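Week 6 handout: hand-held gripper kits, and whether to buy one

Notes from 26/10/2025, tidied up a bit. If you missed the session you can get by with this plus the reading, but please do the exercise at the end.

We're spending this week on the Pemance kit because it's the one most of you asked me about. It's a pair of hand-held grippers with a camera on each, a charging dock and a year of the upload service. You hold the thing, you do a chore, and the recording is what a robot arm learns from later. Seidel sells it to schools and small labs. I've had the loan set since June and I like it more than I thought I would, with some grumbles (see below).

1. What you're paying for

The hardware is the smaller part of the bill! The basic kit is 735 dollars and the service comes on top, at 80 a month once the first year is up. Put both numbers in your comparison table, please. Last year half the tables left out the service and everything looked like a bargain.

What does the service do? It lines up the recordings from the two hands, throws out clips where tracking was lost, and gives you a file you can train on. You can do all that yourself with the Hustholm scripts, which are free – but set aside a weekend, and maybe a second one.

2. Why cloth is the test I care about

Any gripper looks good picking up a block. Cloth sags, folds under itself and hides its own edges, so it shows you fast whether the fingers open wide enough and whether the camera can see past them. Look at how much of the view the tool itself takes up when it's hanging over a towel on a patterned bedspread.
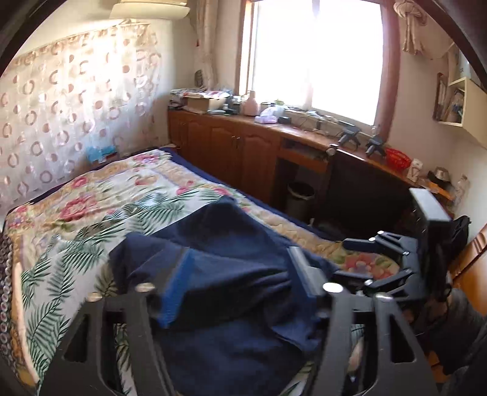 3. Fingers, pads and grip

Pads matter more than people expect. A hard, smooth finger tends to skate over a thin towel, and then you squeeze harder and drag the whole pile along with it. Softer ribbed pads help a lot with knits. When you compare kits, ask if spare pads are in the box and what a new set costs (Trusport charges 14 dollars a pair, and Seidel wouldn't give me a straight answer).

Two hands are the other thing. Folding with one gripper is miserable, I've tried it, so treat any single-hand price as half a price.
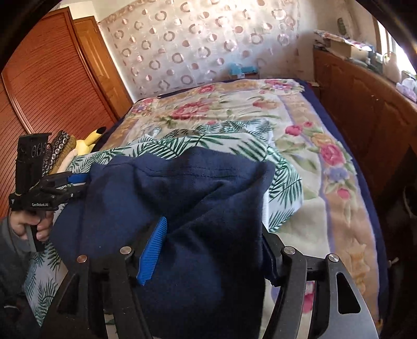 Fig. 2. Two grippers at a navy cloth, blue pads on the fingers.

4. My grumbles

The trigger is stiff and my hand was sore after more than 11 clips in a row. The manual assumes you already know what calibration is. And the dock light is so bright I put tape over it.

5. For next week

Pick one soft item at home and write down every grasp you'd need to fold it, left hand and right hand in separate columns. Then go back to your comparison table and mark which kits could do the whole list. One page is fine, and bring it on paper if you can.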